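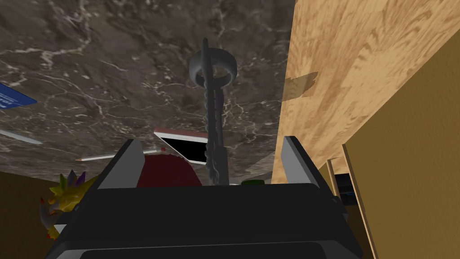 Wrist view in the Politis simulator, corkscrew at the gripper.

4. Setting up a pick task

This section covers the wrist view, the gripper check and your first run in the Grostotley task pack. It applies to the release dated Jul 31, 2019. If you still have the May release, update it before you go on -- the older one stores scene files in a different folder and will not find the ones used here.

4.1 Before you start

You need a working Politis install, a license key from Gevham and at least 6 GB of free disk space. Close any other program that uses the graphics card.

1. Start Politis and choose Open Pack.
2. Select Grostotley, then choose a scene from the list.
3. Wait until the status line reads Ready. The first load of a scene is slow. Later loads use the stored copy.
4. Press W to change to the wrist view. The gripper stays at the bottom of the window and the scene moves as the arm moves.

Note: The wrist view turns with the wrist. Table edges will often run at a slant. To see the room level, press R for the room view.

4.2 Checking the gripper

Do this check each time you load a new scene.

1. Move the arm to a clear part of the work surface.
2. Click Open Gripper. Both fingers should move apart by the same amount, with nothing between them.
3. Look at the gap from the wrist view. You should be able to see the surface between the fingers.

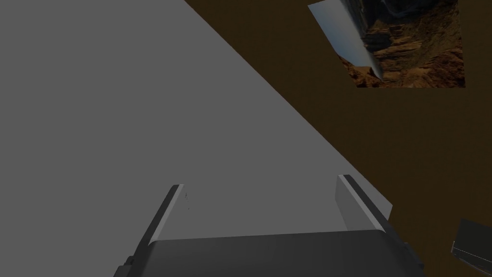

4. Click Close Gripper, then Open Gripper again. If one finger lags, reset the scene and repeat from step 1.

Caution: Do not change the finger settings while a run is in progress. The run will stop and its log will not be saved.

4.3 Running the task

1. In the Task panel, pick the target from the object list. Small items such as the corkscrew are harder to grip than round ones, so leave the grip force at 2 for the first run.
2. Set the step limit. The default is 1,000 steps, and most single picks do not need more.
3. Click Preview. The arm moves over the work surface with the gripper open and stops short of the target.
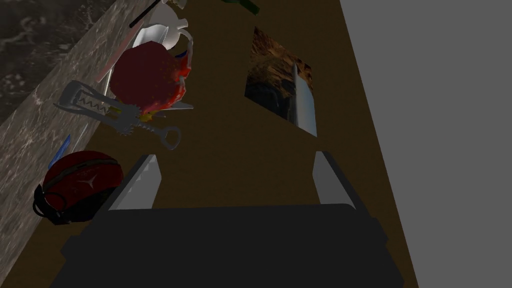
If the arm stops in the wrong place, click Cancel and pick the target again. Items that lie close together can be mixed up in the list, so check the highlighted name before you click Run. The preview does not count toward the step limit.

4. Click Run. To stop early, press Esc.
5. When the run ends, click Save Log.

Note: Error 194 means the target is out of reach. Move the arm base in the Wistembridge layout editor (see Section 6) and load the scene again.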